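Pratville Football Club Newsletter - Matchday Operations

Travel and kit arrangements for the cup semifinal at Tarkix
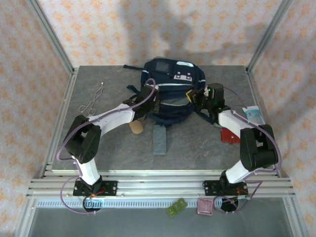 Departure and bags

The first-team coach leaves the east lot at 7 a.m. Players should report with one soft bag each, to be stowed in the hold before boarding. Boots travel in the team trunks and not in personal bags. Name tags go on the top handle; tags fixed to side straps came off twice on the trip to Trundik.

Shin guards, medical inserts and any prescribed braces stay with the player. The kit room does not hold spares in every size, and the sports shop nearest to the ground in Tarkix opens after the warm-up starts.

Format of the tie

The semifinal is played over two legs. Away goals do not count double this season. If the aggregate score is level at the end of the second leg, two 15-minute periods of extra time follow, then penalties. Extra time is not used in the first leg under any circumstances.

Yellow cards from the quarterfinal carry over. A player who reaches the limit in the first leg misses the second. Cengiz Baysal has the current list and will go through it with the squad before the last training session. Players who think an entry is wrong should raise it with him then, as the league office takes corrections only up to the day before the match.

Pitch and surface

Tarkix play on a hybrid surface laid two seasons ago. It is shorter and faster than ours, and the ball skids on the first bounce once the sprinklers have run. The home side usually waters at halftime as well as before kickoff. Molded studs are recommended. Screw-in studs are allowed up to the standard length, but the officials check them in the tunnel and will send a player back to change.

The pitch is narrower than the one at Pratville by a little under two yards on each side. In training, the outer lanes have been marked in to match. Fullbacks have been asked to hold a starting position closer to the center backs, and the long diagonal to the right wing has been dropped from the set of rehearsed patterns. Throw-ins from the final third will be taken long on the left side only.

Opposition notes

Ozan Ertürk has prepared a short report from the last 7 league matches Tarkix have played. The main points are as follows.

They press in a 4-4-2 and drop into a 4-5-1 after the first line is beaten. The trigger for the press is a pass back to the goalkeeper or a square ball between the center backs. Most of their regains come on the left half of the field, between the halfway line and the edge of our box.

At corners they mark zonally, with one player on each post and four across the six-yard line. The space behind the fourth zonal marker has been open in most of the matches reviewed. Second balls at the top of the box are covered by one midfielder, who tends to start too deep.

Their goalkeeper kicks long under pressure, nearly always toward the same side. Our holding midfielder should shift across before the kick is taken and not after it.

Tickets

The away allocation is 2000 seats, all in the Papadopoulos Stand behind the north goal. Season card holders have first call, one ticket per card. Remaining seats go to registered members in order of application. There will be no sale at the gate on the day, and tickets bought for the home sections will not be exchanged.

Supporters enter through Gate 17. Bags larger than a sheet of letter paper are not admitted to the stand. Flags are allowed if the pole is plastic and hollow; drums need a permit, which has to be requested from the Tarkix ground office in March.

The supporters' coaches park on the north side, next to the rail line, and leave 45 minutes after the final whistle. Drivers have been told not to wait beyond that time.

Second leg

The return match will be played at Pratville. The east terrace will be open in full, apart from the lowest two rows, which are being kept clear for the camera platform. Lineups will be posted at the main entrance an hour before kickoff and read out once over the public address system.

Training before the second leg is closed to visitors. The youth sides move to the lower field for that week, and their coaches have been sent the revised schedule.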